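Notes from the hut: two nights on the Irnance

Hello again, everyone! My legs have mostly forgiven me, so I can finally write up the August trip. Samran Sriwong and I had been talking about the Irnance traverse for years, and this summer we ran out of excuses. Up from the Muvwood trailhead, over the Skumitz saddle at 2505 meters, down the far side by the Marchetti hut – two nights out, with a proper bed for only one of them.

The first day is a slog, I won't pretend otherwise. The path climbs through forest for hours and the only view is the back of whoever is in front of you. We had both packed too much (I carried a 60-meter rope the whole way and it never left my bag) and we reached the bivouac spot too tired to talk. Samran made soup. I ate mine, and then I ate most of his.

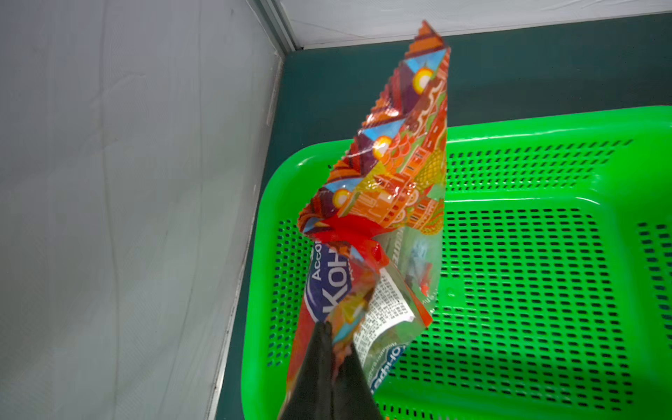
Snack time: suns and zigzags on the wrapper.

Day two was the good one! We left in the dark and had the saddle to ourselves, with old snow still lying in the gully on the north side. It was firm enough that I was very glad of the light crampons, and if you're going early in the season I'd bring an axe too. Samran went down it like he was late for a bus. I took my time – my left knee has opinions about steep ground these days.

The hut warden told us the lower bridge had washed out, so we came home by the high path, and I'd pick that way again even with the bridge fixed. It stays up in the open meadows nearly to the end, and there's a spring just before the last descent where you can fill your bottles.

If anyone wants our track or the packing list (now much shorter), just reply to this email and I'll send them over.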